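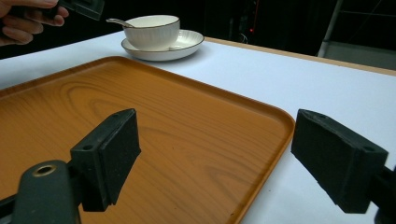

4.3 Recording a Television Series

The Tulier receiver can record every episode of a series automatically. Before you begin, confirm that the program guide is up to date and that a storage drive is connected.

1. Press GUIDE and select any episode of the series.
2. Press OPTIONS, then choose Record Series.
3. Under Episodes, select New Only or New and Repeats.
4. Under Keep, enter the number of episodes to be stored. The factory setting is 10.
5. Press OK. A red mark appears beside each scheduled episode.

Note: Some channels list a two-part season finale under a separate title. Such episodes must be scheduled individually.
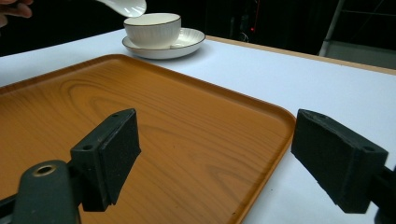
Orange tray on a white table

4.4 Resolving Recording Conflicts

The receiver records a maximum of 2 channels at once. When a third recording is requested, the Conflict screen opens.

1. Highlight the program to be canceled.
2. Press OK to confirm, or BACK to return without changes.
3. To change the order of priority permanently, open Menu > Recordings > Series Priority and move the series up or down the list.

Caution: Do not disconnect the storage drive while a recording is in progress. The current episode may be lost.

Note: The recordings list holds up to 2,000 entries. If message 466 is displayed, delete watched episodes before scheduling another series.

Section revised July 24, 2026.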